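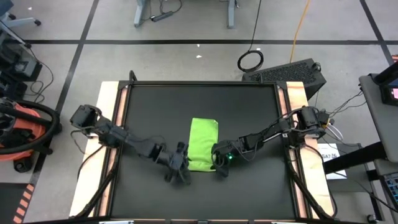
Folding and Storing Household Cloths
Pemport Household Advice Service
Revised October 12, 2026

234 shares 26 comments

Residents are advised to fold cleaning cloths on a flat, clear surface at about waist height. A dark surface makes lint and crumbs easier to see, and should be wiped before folding begins.

Lay the cloth out fully and smooth it from the center toward the corners. Bring the long edges together first, then fold from the short end until the cloth forms a rectangle that fits the drawer or shelf. Press each fold with the flat of the hand. Where one end remains crumpled, open the last fold only and smooth that section again – there is no need to start over.

Cloths must be completely dry before they are put away. A cloth that feels cool to the touch usually still holds moisture and should be returned to the line for an hour.

The Service recommends assigning one color to each area of the home. Green may be used for the kitchen, for example, and blue for the bathroom. Write the chosen colors on a card inside the cupboard door so that guests and older children can follow the same system.

Store folded cloths on edge, with the rounded fold facing up. Stacks tend to topple when a cloth is taken from the middle, and the lower cloths are seldom used. Worn cloths may be kept apart for shoes, bicycles and outdoor furniture.

Do not use fabric softener on microfiber. It coats the fibers and reduces absorbency.

Text prepared by Ankica Ivanov. The next revision is planned for January.

Was this page useful? 485 readers said yes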